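Rerouting the dress pack on the bin cell

The picking cell at Markdale went back into service in June after I redid the cable run on the arm. Notes while I still remember the order I did things in.

The fault was an intermittent dropout on the gripper feedback line. It only showed with the wrist low in the bin and turned past a certain angle, and it cleared as soon as the arm backed out. The Gistelier logger had 302 dropouts in it, almost all from the same corner. I swapped the connector first, which was a waste of an evening. The break was in the cable, under a tie that had been pulled too tight.

New cable is from Barrera, same gauge, with a softer jacket. I laid it in with the others and the air hose, left the ties loose, ran the wrist through its full range at 26 percent speed, and tightened them with the arm at its worst position. If you tighten at home position, the slack ends up in the wrong place.

The bin had also crept on the table. It has a clamp on the rim now, and I taped reference corners on the tabletop beside it. I taught the bin frame again and saved it as Gomex program 2099.

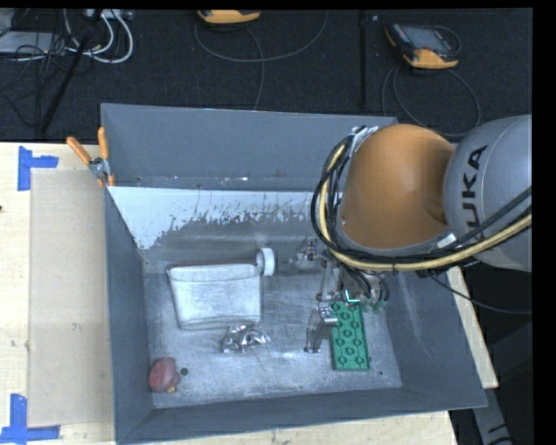
Test load was mixed on purpose: foil, a plastic container, a couple of odd shapes. I ran 100 cycles with the logger on and got no dropouts. Two picks missed near the wall, and both were bad grasp points, so I have left the cabling alone.

Still to do: a proper strain relief where the bundle leaves the housing — the tape is temporary — and a spare cable on the shelf.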